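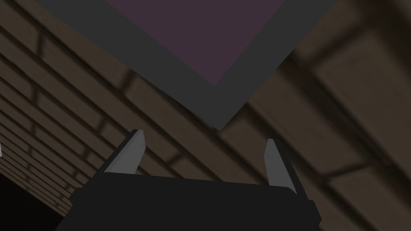
7. When the arm wanders off on its own (fault 391)

I put this section off for months, mainly because I kept hoping an update would make it unnecessary. It hasn't yet, so let's get you through it. Everything below applies to the two-armed Gralby model running in the Rorngate simulator, in the brick room with the table and the laptop. If you've built your own room you can still follow along, but check your wall settings first (section 4).

What it looks like
You send an arm towards the table and it sets off nicely. Then, part way through the reach, the wrist rolls over and the gripper heads for the nearest wall with its fingers open. If you're lucky it stops there and you get fault 391 in the log. If you're not, the arm carries on trying to push through the bricks, the physics gets upset and the whole robot starts to shiver. I once left mine shivering while I made lunch and came back to a log file too big to open!

Caution: if your simulator is linked to a real arm through the Dromov bridge, stop reading and unlink it now. A bad wrist command that only looks silly on screen can hurt somebody standing next to the real thing. Press the physical stop button first, then close the bridge window, in that order. Pausing the simulator does not stop the real arm.

Before you start
You'll want the wrist view and the head view open side by side. The wrist view is the one that tells you which way the gripper has turned, and the head view tells you where the rest of the arm has got to. I used to work from the wrist view alone and I got lost constantly - with a tilted wrist, brick rows run off at an angle and one bit of wall looks much like the next.

7.1 Stopping safely

1. Press Pause. Don't press Reset, however tempting it is, or you'll lose the joint readings you need in 7.2.

2. Open the Joints panel and set both arms to Hold.

3. Look at the gripper readout for each arm. If either one is holding something, leave it closed for now. If both are open, carry on.

4. Set the speed limit to 6. The box takes any whole number up to 100, and on a fresh install it will be sitting at the top.

5. Press Play. The arms should stay put. If one creeps, pause again and go straight to 7.4.

Note: the speed limit goes back to its old value whenever you load a room. I've been caught by this more often than I'd like to admit, so I now write the number on a sticky note on my monitor.

7.2 Finding the cause

In my experience there are two usual causes, a stale wrist zero and a target that has ended up behind a wall. Start with the wrist zero, as it's the quicker one to check.

6. In the Joints panel, pick the arm that misbehaved and write down the wrist roll figure.

7. Switch to the head view and compare that figure with what you can see. A reading of zero should go with an unrolled wrist. If the reading says zero and the gripper is plainly twisted over, your zero is stale. Go to 7.3.

8. If the two agree, open the Targets list and click on the current target. A small cross appears in the room. Turn on Show Through Walls, because a cross on the far side of the bricks won't show up otherwise.

9. If the cross is behind the wall, delete the target and place it again by clicking on the tabletop. Try the reach again at the low speed.

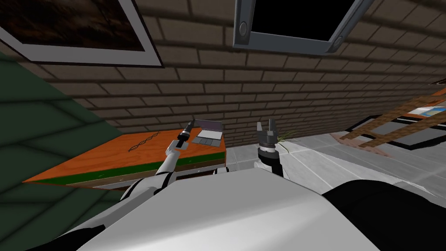

Keep the other arm in mind while you do this. It's easy to watch the one near the laptop and forget its partner entirely, and the fault can move from one side to the other if both arms share a target list. I give each arm its own list these days. It takes a minute to set up and you only do it once.

7.3 Resetting the wrist zero

10. Pause again and choose Joints, then Wrist, then Clear Zero.

11. Drag the roll slider until the wrist is unrolled in the head view. Go gently, as the slider is quick near the middle.

12. Press Set Zero and wait for the beep. No beep means it hasn't saved.

13. Save the room under a new name, so that your old one is there to go back to.

14. Play, and send the arm on one short reach well away from the wall. Then do the one that failed.

Note: don't raise the speed in one go. I go up a little at a time and let it run for 1,000 frames at each setting.

7.4 If the arm creeps while on Hold

You'll probably see code 228 alongside the 391. It means the Hold command never reached the arm, and resetting the zero won't cure it. Close the simulator completely, delete the file called lasthold in your settings folder, and start again from step 1.

If it still creeps, save the log and send it in through the Help menu along with your room file. Please say which arm it was, and whether the bridge was linked when it happened.

Section last changed March 13, 2023.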